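perville-tableware-prices

A price list of secondhand tableware and small furniture from the Perville flea market, typed up from paper tags by people who should have been looking for a lamp. Version 5. It grew out of an argument over what a fair price for a soup bowl is. The argument is still open.
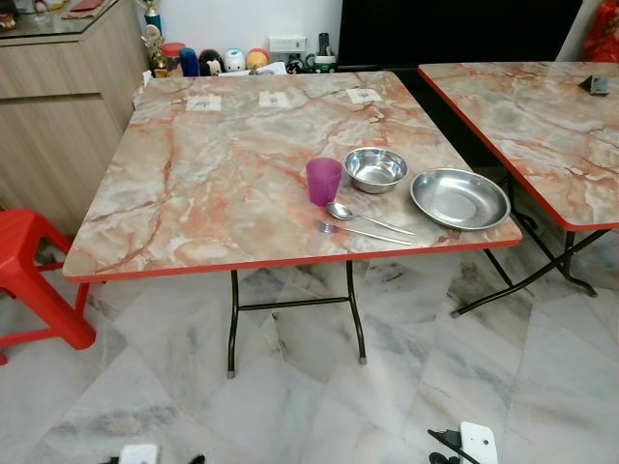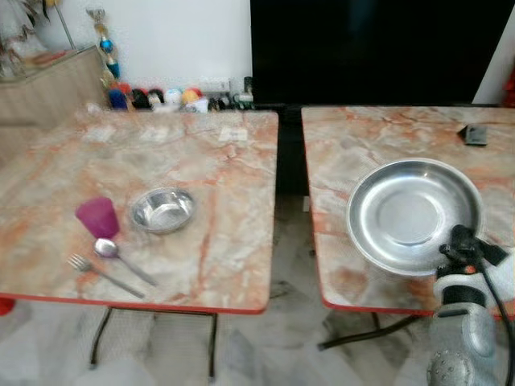 Folding tables with marble-patterned tops, with a cup and a steel bowl on each set-up. Category codes: TBL, CUP, BWL.

What's in it

One CSV file, 3,523 rows, one row per price tag. Columns:

item_code: three letters. FRK is fork. FRY is frying pan. We regret this.
asking_price: what the tag said.
paid_price: what was paid, if anyone stayed to watch. Often blank.
stall: Sonen, Hutsuliak or OTHER. Sonen and Hutsuliak are the two big rows of stalls and do not speak to each other.
condition: good, fair, or "has character".
notes: free text, some of it rude.

How it was collected

On foot, on Friday mornings, with a clipboard. Prices drop sharply after 11 a.m., when sellers start thinking about carrying everything back to the van. Rows marked LATE were written down after that point and shouldn't be averaged in with the others. Version 3 averaged them in, and for a whole month forks looked like a terrible investment.

Known problems

71 rows have a paid price higher than the asking price. We checked the sheets. People really did that.

Sets are a mess. A tag that says "6 plates" may mean six plates or five plates and a saucer. We typed what the tag said.

The May rows from the Hutsuliak side got rained on. Where a digit couldn't be read, the field is blank. Please stop sending us guesses.

"Antique" appears in 200 notes fields. Treat it as a mood.

Loading

Use Jestden, our small cleanup script, or any spreadsheet program. If yours turns the item codes into dates, that is between you and your spreadsheet. Jestden strips extra spaces, merges the three spellings of "colander" and prints a warning about sets that you will learn to ignore.

License

Free to use, copy and quarrel with. If you use it to haggle, leave our name out of it. We still have to shop there.

To do

Split SPN into teaspoons and the other ones
Find the missing sheet from the Sonen row
Buy a lamp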